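Setting Up the Flelline Handheld Gripper Kit
By the Rinddale workshop desk
January

We use cookies to remember your settings. By staying on this page you agree to our cookie notice.

The Flelline is a handheld gripper sold as a kit by Zeltport. You carry it in your hand and do a task with it, and the recording is used later to teach a robot arm. We bought ours for 300 dollars without the carry case. Setup takes one person most of a morning the first time.

Charge the battery before you open anything else. While it charges, wipe the finger pads with a damp lint-free cloth. Dust on the rubber makes small parts slip. Let the pads dry and squeeze the trigger a few times. They should come close together evenly, with neither side lagging.

Next, print the marker sheet at full size. Turn off "fit to page" in the print window or the scale will be wrong. Mount the marker on stiff card and put it where the camera can pick it up from your starting spot.

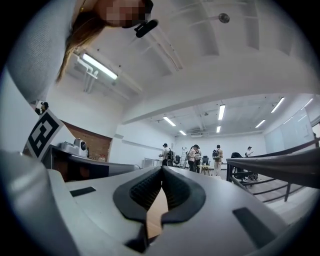 Run the calibration with the room lights on, the same way you plan to record. Hold the gripper at chest height and turn slowly from side to side, then tilt it up and down. The manual asks for 200 samples. We got steadier results at 300 — it only adds a minute or so.

If calibration fails, check these first:

The lens has a fingerprint on it.
The marker card is bent.
You moved too fast. Slow down and start over.

Once it passes, record a short test. Pick up a light object, set it down, and stop. Play the clip back in the Russo desktop app and see that the finger width line follows what your hand did. If it trails behind, restart the app and record again. Keep test clips under 5 minutes, as longer ones are slow to load.

The kit is worth the money for a small lab. The trigger is stiff and the app is plain, but the pads grip well.

Get new guides by email. Sign up for the newsletter.

Comments (3)

benchrat: Does the trigger loosen up with use?

tallpine: Mine did after a few weeks. Still stiff in a cold room.

m_orchard: Thanks for the print tip. Mine was scaling to 97 percent.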